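4月 Shadi Sabbagh 记录

工单 172：折叠模块把T恤认成枕套，随后停在“对边”一步不动

状态：处理中
模块：Cultton 折叠规划，版本 2
提交人：Shadi Sabbagh
上游：Tenia 抓取点识别

现象：示范数据导入后，规划器对蓝色布料一律给出“四角矩形”的判断，然后开始找第四个角。T恤没有第四个角，它就一直找。日志里同一行“corner_4 pending”刷了222遍，态度始终很好。我妈叠一件衣服大概43秒，中间还能骂两句电视剧。

复现步骤：把布料随便扔在床上，两侧各夹一处，拉紧，等规划器输出下一步。拉紧本身没有问题，两只夹爪一只在画面下方正中、一只在左边，布面起了褶，规划器把每一道褶都当成候选边。

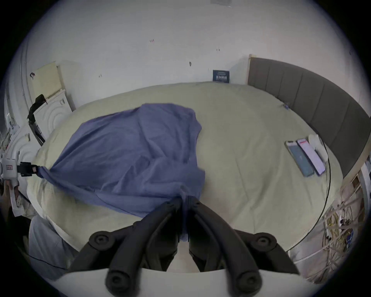 Ghislain Lapointe 回复说，别急着怪规划器，先查抓取点。他认为家务里最难的一直是“捏住哪儿”，折是后面的事，捏错了，折得再标准也只是把错误叠整齐。他还问，Fokier 那边宣传的“全自动叠衣”到底包不包括把衣服从一团里理出来。我查了他们的说明：不包括，需要用户“预先平铺”。衣服都平铺好了，我还差你那两下吗。

14:20 按 Ghislain 的意见重跑抓取点。Tenia 给出的置信度很高，位置也说得过去，问题出在它不区分角和褶的尖。布一提起来，捏住的地方必然出现一个尖，于是它自己造了一个角，又自己认出来，很有成就感。

15:05 换了一段示范。 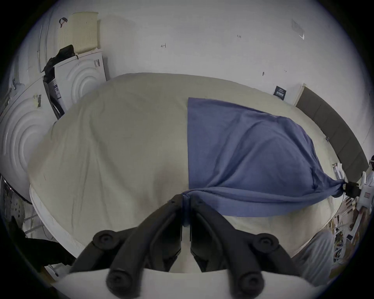
我本来想证明是床单颜色干扰分割，结果分割没毛病，浅色床单和蓝布分得清清楚楚，连布边都贴得很准。麻烦在形状：蓝布被拉成了近似三角形，皱褶全朝夹爪捏住的那一点收过去，另一个角则拧成了一个结。人看一眼就知道那是同一块布的一个角，规划器把这个结判成“独立物体，建议移除”。它建议把布的一角从布上移除。我把这条建议单独存了一份，年终总结用。

15:40 临时处理：给规划器加一个“先摊平再判断”的前置步骤。副作用是它现在对什么都想先摊平，包括已经叠好的。Lammers 的评测脚本把这算作“主动性”，加了分。

16:10 用T恤样本验证。领口能识别，袖子偶尔识别成“小枕套”。被拉成尖的那一头仍旧算作一个角，理由同上。 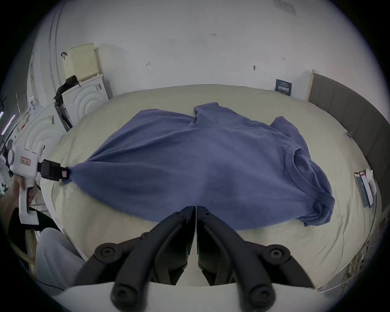 待办事项

一、抓取点识别输出里增加“夹持产生的尖点”标签，训练时不再当角用。负责人：Ghislain（他自己提的，跑不掉）。

二、规划器找角设上限，找不到就报错，不许无限等待。报错文案请写人话，上一版写的是“布料拓扑不满足预期”，测试同事以为是在说他的衬衫。

三、撤销“建议移除”类动作的自动执行权限。在它弄明白袖子属于衣服之前，这个权限不能给。

四、补一批不夹任何布的空手样本。眼下规划器只要看到夹爪在床的上方，就默认手里有活，没有布也要报一个抓取点。
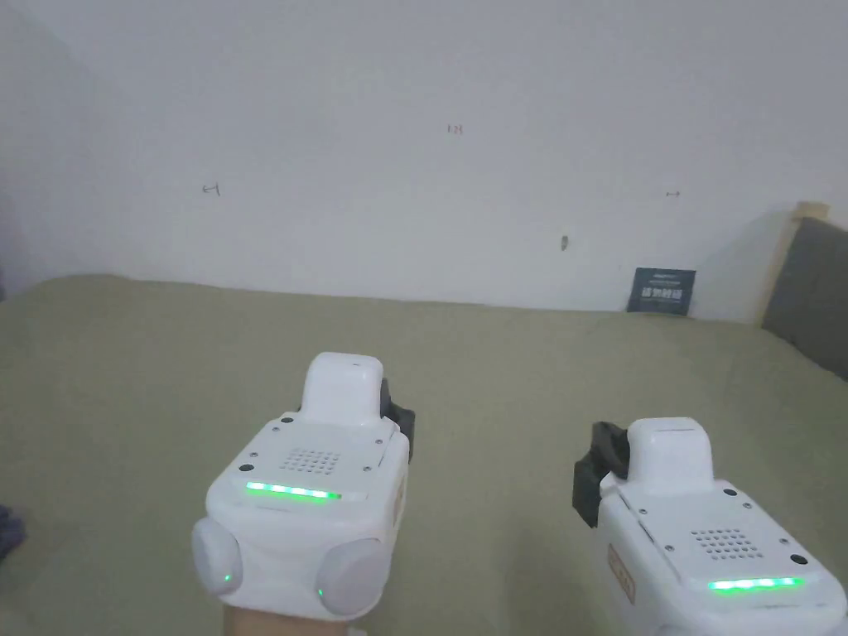 第四条优先级可以往前提，因为它直接影响另一个老问题：机器不知道什么时候算干完。上一轮测试里它叠完一件，退回起始位，看了看床，又报了一个抓取点，在床单上。照这个势头，下一步是叠床。

17:30 Ghislain 问我，工单标题要不要改成“机器能不能做家务”，这样销售那边好转发。我回他，眼下的答案是：能拉，能捏，摊平看运气，折叠要等四个角的事说清楚。他说那就别改了。

标题保留原样。工单不关闭，等新标签合入后重跑T恤那一组，毛巾先不碰。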